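Ticket: Put-in-pot task - episodes stop being saved partway through a session
Project: Otlow (simulated kitchen tasks, two-arm cell)
Opened by: Samah Abou Zeid
Assigned to: Wael Metwally
Status: Resolved, one follow-up open
Opened: 2024-10-09

Samah Abou Zeid:
Hi all! The pot task is going great on the driving side and I want to keep it that way, so I'm writing this up while it's fresh. I teleoperate an episode, hit save, the counter goes up, and everything looks normal. Then I go into the session folder and the later episodes have joint data but no wrist video. The first 20 are perfect every time. After that the wrist streams go to zero bytes and the overhead stream keeps recording as if nothing happened.

Tried so far:
- restarted the recorder, same thing after 20
- restarted the whole workstation, same thing after 20
- switched from Zorkska to the other workstation, same again

Our target for this task is 1000 good demonstrations, so I'd love to catch this early!

Wael Metwally:
Thanks Samah, a clean cutoff like that is a gift. Can you send me the recorder log and a still from the overhead view and one from a wrist view, out of an episode that saved properly? I want to check that both views are rendering what they should before I start digging in the writer.

Samah Abou Zeid:
Log is in the session folder. Stills:
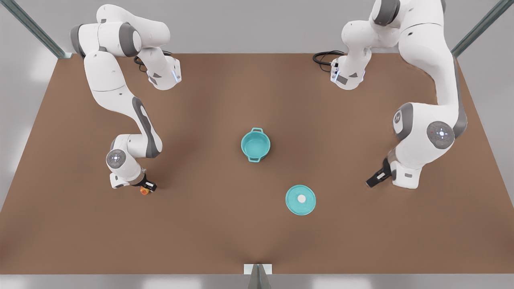
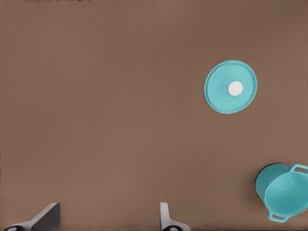
Wael Metwally:
The log has the same warning over and over, starting with episode 21: "wrist buffer full, dropping." So the renderer is fine and the writer is where things go wrong. It opens a buffer for each wrist stream at the start of an episode and is supposed to release it on save. I looked at your wrist still with that in mind, and it's a lovely sharp render, you can even make out the rings on the lid around the knob. No smearing, no half-drawn rows. If the buffers were being corrupted I'd expect to see it there, and I don't. My money is on the release call never happening.

Mounir Salem:
Jumping in because I touched that code in April. Save used to close all the streams together. I split it so the overhead stream could keep running between episodes (Amr wanted the reset footage), and I bet I left the wrist streams hanging when I did that. Sorry! Looking now.

Mounir Salem:
Yep, found it. The wrist buffers are only released when the session ends, and the pool has 20 slots. That's your magic number. Patch is on the branch "pultmont-writer". It releases both wrist buffers on save and also on discard, which had the same hole.

Wael Metwally:
Nice, that was quick. I also added a check so that save refuses to bump the counter if any stream is empty. You'll get a red banner and the episode goes to a "broken" folder. Much better to hear about it right away than at the end of a long session.

Samah Abou Zeid:
Pulled the branch and ran a long session. Well past 20 now and every file has all its streams! I opened a bunch at random and they scrub through cleanly - so happy with this. I also forced a discard in the middle to test that path and it recovered fine.

One question while I have you both. What do we do with the episodes that have joints and overhead video but no wrist video? The driving in those was good and it hurts to throw it away.

Aicha Zerouali:
I can answer that one from the training side. Please keep them, just not in the main set. It's a simulator, so we can replay the joint trajectories from the saved start state and render the wrist views again. I did this for the Ouali tasks and it worked well. The catch is contact: when fingers touch a small object, replay can drift a little and the object ends up somewhere else. So every replayed episode has to be run through the success check again, and any that fail get dropped.

Samah Abou Zeid:
That's fantastic news. I'll move them to "replay_queue" and leave the start states next to them.

Aicha Zerouali:
Perfect. Give me up to 10 in the first batch and I'll compare them with your originals by eye before we do the rest.

Amr Hajji:
While we're here, could we vary the start positions of the pot and lid more? The ones I've watched are all fairly similar, and I'd like the policy to learn to find the pot wherever it is.

Samah Abou Zeid:
Yes, happy to! Can you put it in its own ticket so this one can close?

Wael Metwally:
Merged the branch. Please update both workstations before the next session. Closing this, with the replay batch as the follow-up (owner: Aicha).

Related tickets
Pot and lid start positions: widen the range
Replay drift on small objects (Ouali)
Recorder: show free buffer slots in the status bar
Zorkska workstation: slow start after update
Success check passes when lid is resting on pot handle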